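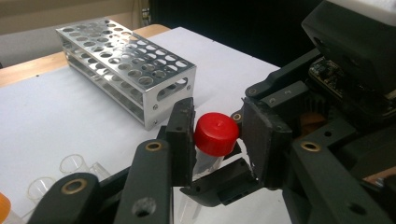 3.2 Screen tourism and the country house

Studies of film locations tend to begin with the visitor. A survey is handed out at the gate, people are asked whether they came on account of the film, and the share who say yes is reported as the effect of the film. For the house at Niddale we took a different starting point, namely the rooms themselves and the order in which they are shown. The house has been open to the public on a regular basis for 51 years. It has been used as a set for 11 productions in that time, most of them for television, and only one of them, the costume drama Isovstead, is mentioned on the present tour.

The tour follows a route laid down before any filming took place. Visitors enter by the north stair, cross the long gallery, and reach the painted cabinet last. In Isovstead the same rooms appear in a different order. The north stair is cut together with the terrace, so that a viewer who knows the series expects to step from one to the other. Guides told us that this is the question they hear most often. They answer it in different ways. Two of the guides point out the terrace from the gallery window, and one leaves the route for a few minutes if the group is small.

Figure 6 gives the route of the tour and the order of rooms in the series side by side. The two agree at only 3 points: the gallery, the music room, and the chapel passage. At all other points the series either skips a room or joins two rooms that lie on separate floors.

Figure 6. Order of rooms on the public tour at Niddale compared with order of first appearance in Isovstead. Rooms closed to visitors are left out.

We do not take the mismatch as a fault in the tour. Damgaard, in her work on the manor at Semby, argues that a fixed route protects the older account of a house from whatever happens to be popular that year. Tove Damgaard's case differs from ours in one respect. At Semby the film crew built a false wall in the dining room, and the owners kept it after the shoot, so that the set became part of the building. At Niddale everything brought in for filming was taken out again. The only lasting change we could trace is the color of the music room, which was repainted for the series and has stayed a gray green.

The paint matters more than it might seem. The guidebook still describes the music room as yellow, and the plate printed with that entry shows it so. Visitors who buy the book at the entrance therefore hold a picture of a room they will not find. When we asked about this in May, the office said that a new edition was planned but that the old stock would be sold first. Nearly half of the interviews we held in the music room touched on the color without our raising it. Some visitors took the green to be the original scheme and the yellow to be a later one. The building accounts support neither view, as they record only the purchase of white lead and oil.

Kakakhel, the palace used for the later episodes, handles the matter in another way. Rooms seen on screen are marked with a small card by the door, giving the episode and nothing else. The card does not say what was altered for the shoot. Visitors there spent longer in the marked rooms than in the others, although the two largest rooms are both marked, and we cannot separate the effect of the card from the effect of size. The times were taken at the doors over a single weekend and should be read with that in mind. Section 3.3 returns to the cards in connection with the wording of room labels.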